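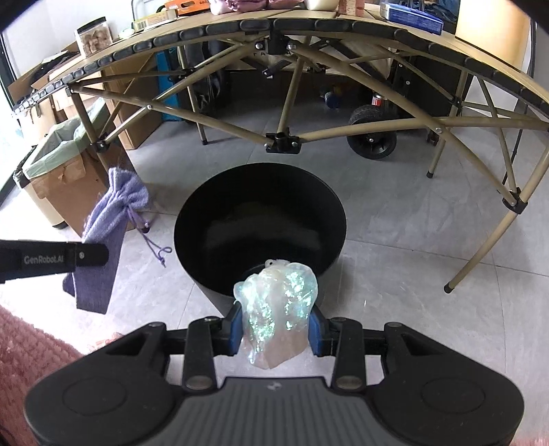 Is the detachable collar ready to sell? It's ready to sell to people with long necks, and we are working on the others.

Progress report to the Tarnora Fund, June 20, 2019
Plovstead Knitwear, Palville

When you gave us the grant, we promised a collar that would turn any plain sweater into a turtleneck. The first version did so by way of making the wearer look recently rescued. Version 3 sits flatter, and the snaps no longer open when you laugh. Bogdan Jabłońska has redrawn the neckline twice and would like it noted that he was against snaps from the start.

We knitted 90 collars in May. Of these, 20 went to the shop on Shaikh Street, which put them next to the dog coats. Sales were brisk until a customer asked what breed they were for. They have been moved to scarves.

Wear testing continues. Nurhan Demirtaş wore the mustard one to work for 30 days and reports itching at the back seam, plus one compliment, from her dentist. We have switched to a flat seam and a softer yarn, which pushes up the cost of each collar by up to 20 percent. The budget can take it if we drop the gift box — the box was nicer than the collar anyway.

Still open: the gray dye lot, which came back lilac. We have renamed it Dusk.

Next on the list is a short-neck pattern. We'd like to move what's left of the packaging money to sampling, and need your written approval to do it.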